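4. Recording an incident in the Flistimier case log

The Starnaritz office wants every report of a theft, assault or threat entered within 2 hours. The log will accept almost anything you type, so a complete form proves very little. Read your entry back before you save it.

4.1 Open a new entry and pick the offense type. The menu suggests one from your first few words. Don't trust it. It files most break-ins as lost property.

4.2 Type the summary, up to 500 characters. Put down what the caller said and leave out what you think happened.

Note: The Lamrani add-on claims to fix unclear wording. In May it changed "he said he had a knife" to "he had a knife." Keep it switched off.

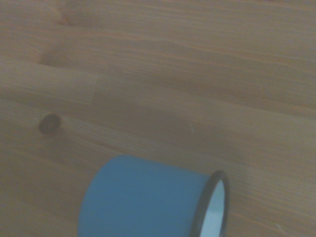

4.3 Add the location. Map pins drift by as much as 80 yards, so type the street address as well.

4.4 Attach statements. Clano scans go in as they are, unedited. The sales sheet says the log holds 1,000 pages per case; we have seen it stall well before that. Split long files.

4.5 Press Save, then Lock.

Caution: Lock can't be undone at your desk. A green check mark means the entry was sent. It doesn't mean an officer has read it. For anything urgent, call the duty desk and write the time of the call in the entry.

Section last changed 17 Jul 2020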